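Shop Floor & Kitchen Sink Forum > Robots and Automation > Can they do chores yet?

jpaul_kurnside
Started this in May and the old thread got locked over the dishwasher argument, so let's try again like adults.

My position hasn't moved. We bought a Hirano arm for the shop in Kurnside to put washers on bolts. It puts washers on bolts. If the washers arrive in a different tray it puts nothing on nothing, with great confidence, until someone walks over. Total so far is $3,291 in fixtures and brackets to make the world tidy enough for it. My nephew would have done it for pizza.

So: name one fiddly job with floppy material that a machine can do today without a person driving. Laundry, wire harnesses, bagging produce, I don't care.

tharushi.h
Sewing. Or the start of sewing. I work down the hall from people who are trying to get arms to put in a stitch on their own, on practice pads, and I've been allowed to hang around and ask dumb questions.
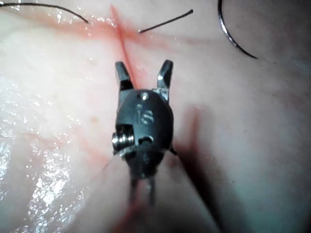 The thing I hadn't appreciated is how much of it is thread management. Going through the pad with a curved needle is a path you can write down. Thread is a noodle with opinions. It loops over the tool, it slides under the other tool, and the tail is always shorter or longer than you wanted. I'd put money on stitching before fitted sheets, though.

mizmunshi
With respect, Jahangir asked about chores and you brought him surgery. My mother isn't going to let that thing near a hem.

jpaul_kurnside
I'd let it near a hem. I have very ugly pants.

But is it doing the stitch or is somebody at a console doing the stitch? Every demo I've been shown at a trade show had a tired guy behind a curtain.

tharushi.h
Depends on the day. A lot of the work is people driving so the software has something to learn from, and then the software has a go. It can get through a pass and then fumble the handoff. I'm not going to quote you a success rate, I'd get it wrong and Shanthi would correct me in front of everyone.

shanthi_k
I would, yes.

Mizanur, hemming is the same problem with worse lighting. You have a flexible thing, a second flexible thing, and two hands that have to agree about both. If you can pull thread through without dragging the edge of a cut out of line, you're a good way toward lacing a boot or tying up a roast. Folding a towel sounds easier because you did it half asleep at 2 this morning, and your hands didn't send you a bill for it.

mizmunshi
I didn't fold anything at 2 this morning. I have a chair for that.

My objection is the setup. Everything in those labs is one pad, one cut, one light. My kitchen has a drawer that opens only if you lift it and swear. I ran a packing line in Colbridge for years and the line never had the decency to hold still either.

shanthi_k
Fair about the light. I'd push back on "one cut," though. Even with the same pad, the thread never lies the same way twice, and that's where the difficulty is.

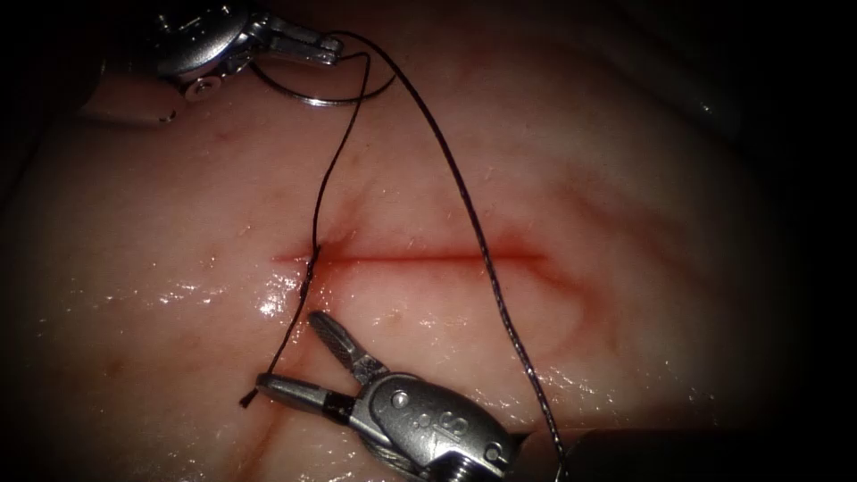 Anyone who has threaded a sewing machine with the phone ringing knows what I mean. You pick up the wrong bit, you tighten something you meant to loosen, and then you've got a knot with no name. A person fixes that without noticing. Getting software to notice at all is a decent chunk of the job.

parveen_k
Lurker, and yes, related to the above, don't hold it against me.

I do alterations. 618 pairs of jeans last year, I keep a book. If a machine could do only the boring middle of each one and hand it back to me when it got confused, I'd take it tomorrow. I don't need it to be good. I need it to know when it's stuck. My Anine serger doesn't know when it's stuck and it has eaten a sleeve.

jpaul_kurnside
"Know when it's stuck" is the most reasonable spec anybody has posted in this forum. Mine has never once been stuck, in its own opinion.

mizmunshi
Still not a chore. I'll give you a trade. Wake me when it can sew on a coat button, in a normal room, in about 60 seconds.

tharushi.h
Four holes or two?

mizmunshi
Four. With a shank. I'm not running a charity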